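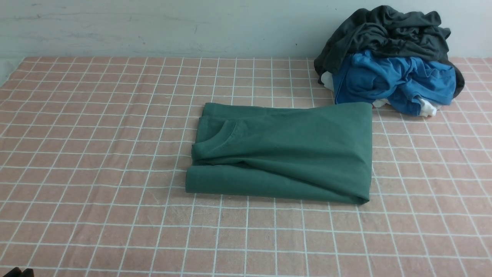 粉底白格桌布

Kilau 电动足部磨皮器
品牌:Plilik
适用部位:足跟、前脚掌外侧、大脚趾侧缘
页面更新:2022-07-01

产品简介
Kilau 是 Plilik 足部护理系列里的手持式电动磨皮器,用来打磨足跟和脚掌上干燥、增厚的角质。机身为直柄,磨头横装在顶端,由电机带动单向旋转。与手动浮石相比,打磨面更均匀,手腕不用来回用力,适合角质较厚、又不习惯长时间弯腰的人。

本品只处理表面角质,不能治疗鸡眼、跖疣、足癣或嵌甲。有上述情况的,请先到皮肤科或足病门诊就诊。

主要参数
转速档位:3 档
续航时间:120 分钟(低速档,空载)
待机自动关机:有
充电接口:USB Type-C
防水:机头可用流水冲洗,机身不可浸泡
机身颜色:灰白、深蓝
保修期:12 个月

磨头选择
包装内附细砂磨头和中砂磨头各一个,出厂时装的是细砂。粗砂磨头需另购。

细砂:日常维护,或第一次使用时试用。
中砂:足跟发白、摸上去发硬,但没有裂口。
粗砂:多年积累的厚角质。只建议用在足跟,前脚掌不要用。

三种磨头均由 Dralau 供应,接口一致。旧款 Plilik 磨皮器的磨头轴径较细,不能装在 Kilau 上,下单前请核对机身底部的型号。

使用方法
1. 洗净双脚,彻底擦干。Kilau 按干磨设计,泡脚之后角质发软,容易磨过头,请等皮肤完全干透再用。
2. 地上垫一条毛巾接皮屑。
3. 先开低速档,将磨头轻贴在足跟上,沿一个方向慢慢移动。同一处停留不要超过几秒。
4. 用手摸一摸,仍觉粗糙再磨一遍。皮肤发热或发红时立即停下。
5. 全部磨完后用湿毛巾擦净,涂护足霜,穿上棉袜。

单次使用请控制在合理时间内,两只脚轮换着磨。压力过大时电机会自动停转,松手后重新按开关即可恢复,这不是故障。

使用频率
角质较厚的,第一个月可以每周一次。之后视情况改为两周一次或更久。不必追求把角质全部磨掉,足跟本来就需要一定厚度来承受体重,磨得太薄,走路会疼,新长出来的角质反而更硬。

护足霜搭配
打磨后皮肤吸水快,失水也快。可以搭配 Berchtold 尿素护足霜,每支 40 克,无香精。涂抹时避开趾缝,趾缝长期潮湿容易滋生真菌。已有裂口的部位会有刺痛感,等裂口愈合后再用。护足霜不随机附送。

清洁与保养
每次用完关机,取下磨头,用小刷子扫掉皮屑,再用流水冲洗,晾干后装回。不要用酒精浸泡磨头,胶层会松脱。机身用拧干的软布擦拭,充电口保持干燥。

磨头属于耗材。砂面发亮,或者打磨时明显觉得打滑,就该更换了。出于卫生考虑,一家人合用一台机器时,请各用各的磨头。

长期不用时,先把电充到一半左右,放在干燥处,隔几个月补一次电。

哪些人不宜使用
糖尿病患者,尤其是足部感觉减退者;下肢血液循环不良者;正在服用抗凝药者;足部有伤口、水疱、感染或炎症者。儿童不宜使用。孕期可以使用,但弯腰不便时请由家人协助。

长发者使用时请把头发扎起,避免卷入磨头。宽松裤脚也要挽好。

包装清单
Kilau 主机一台
细砂磨头、中砂磨头各一个
透明防尘盖一个
清洁刷一把
Type-C 充电线一根(不含充电头)
中文说明书一份

常见问题

充电时能用吗?
不能。插上充电线后主机自动锁定,拔线后才可开机。

能用来磨手上的茧吗?
不建议。手部皮肤较薄,磨头的宽度也不合适。

声音大不大?
低速档的声音接近电动牙刷,高速档更响一些。夜里怕吵到家人的话,用低速档就够了。

指示灯一直闪红灯怎么办?
先充电。充满后仍然闪红灯,请联系售后,不要自行拆机,拆开过的机器不在保修范围内。

可以带上飞机吗?
机内有锂电池,请随身携带,并以航空公司的规定为准。

售后与配件
保修从签收之日算起,凭订单号办理。磨头、清洁刷、防尘盖不在保修范围内,可在配件页单独购买。磨头拆封后不退换,主机未开封可按店铺规则退货。

粗砂磨头目前缺货,预计 9 月恢复供应。需要的顾客可在配件页登记到货通知,到货后按登记顺序发送短信。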